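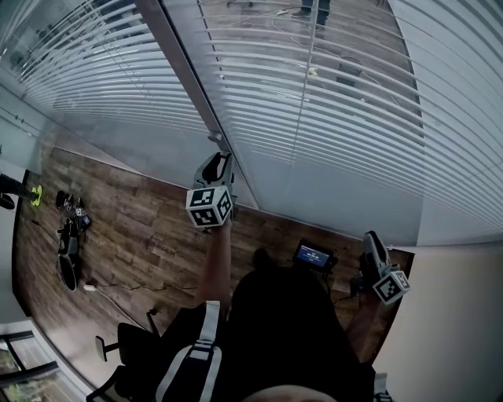 How to Clean Slatted Blinds Without Taking Them Down

I love this job! Slatted blinds hang there gathering dust for months, and one good session makes the whole room feel brighter. Mine gets done every May.

What you need

A vacuum with a soft brush head
2 microfiber cloths
A bowl of warm water with a small squirt of dish soap
An old towel for the floor

Step 1. Close the slats so they lie flat, then run the brush head over them from top to bottom. Go lightly - the slats bend easier than you'd think.

Step 2. Flip the slats the other way and do the back. So satisfying!

Step 3. Lay the towel along the floor, especially over wood planks, and wring your cloth out hard.

Step 4. Wipe each slat from the middle out to the ends, holding it steady with your free hand. Rinse the cloth often.

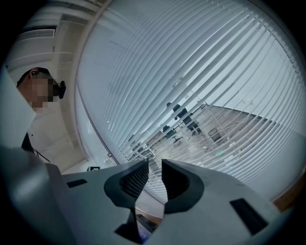 Slatted blinds on a large window, seen from below.

Step 5. Dry with the second cloth and leave the slats open until the cords feel dry too. I start at 9 in the morning so the sun can help (Davina Purves taught me that one, and it works great).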